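Dudia Kitchen Robotics Project

The Dudia Kitchen Robotics Project, usually shortened to Dudia by the people who take part in it, is a student project in which teenagers and young adults teach a robot arm to do small household jobs. It is based in the town of Rasside and is best known for its work with dishes, though over the years its members have also tried folding napkins, sorting cutlery and (for one rather long spring) peeling the lids off yogurt cups.

History

The project grew out of an evening class in basic electronics taught by Wulan Chong, who had noticed that her students were a good deal more interested in things that moved than in things that lit up. Together with Nhyira Quansah, then a student in the class, she put together a first arm out of secondhand parts. It could lift a sponge and, with luck, put it down again. The class kept going in its old form for a while, but by the second year nearly everyone who signed up was asking for the arm, and the two groups were split.

The name comes from the first program the students wrote, which Quansah had saved under the word "dudia" for reasons she has explained in several different ways. Later programs have been given names in the same spirit. The one that handles gripping is called Divby, and the one that decides where a dish should go is called Majimbun.

Activities

Members meet in a teaching kitchen and work in pairs, one person guiding the arm and the other keeping notes. A new pair starts with a single plastic cup and moves on to bowls, then to plates, and finally to plates that are touching each other. This last step takes up most of the year. A stack of plates is hard for a gripper to deal with, as the rims sit so close together that the fingertips may close on two of them, or slide down between them and push the whole stack over. 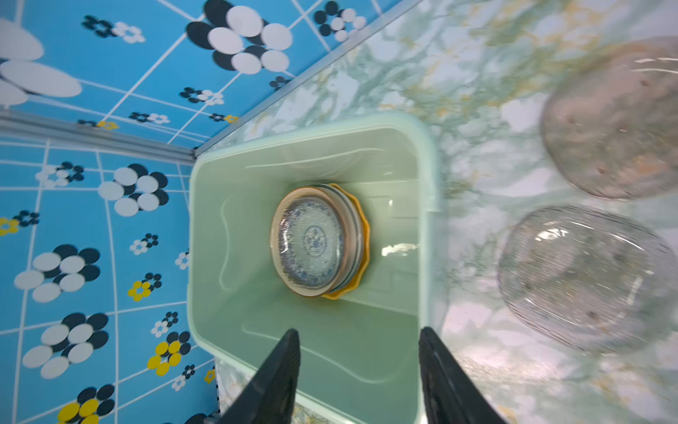

Teguh Ong, who joined in the third year and now looks after Divby, wrote the set of practice tasks that the project still uses. They begin with moving a bin a short way along the counter and end with taking a chosen plate out of a mixed stack and laying it flat. Ong has always been firm that students should practice with ordinary dishes of different shapes and patterns, the sort that people really have in their cupboards, and new members are warmly encouraged to bring in one plate from home that they would not mind losing.

Every attempt is written down, the failed ones too. When the project last added up its notebooks it had 1,986 attempts at the plate task on paper, and Ariel Talavera typed them all into one long table so that newer students could look back and see which ways of approaching a rim had already been tried. The table is open to any member, and reading through it has become a kind of rainy-day habit in the group.

Open evening

Once a year the project invites families and neighbors to see what has been going on. The most recent open evening was held on 26 Feb 2025 and had 9 short demonstrations, among them a dish-clearing task set up by Tudor Costache and a table where younger visitors could steer the arm themselves - slowly, and with a member's hand near the stop button. The younger visitors' table had the longest line of the night.

Membership

The project takes in 8 new students each March. No earlier experience is asked for, and members who have finished their two years are welcome to stay on as helpers, which many of them do.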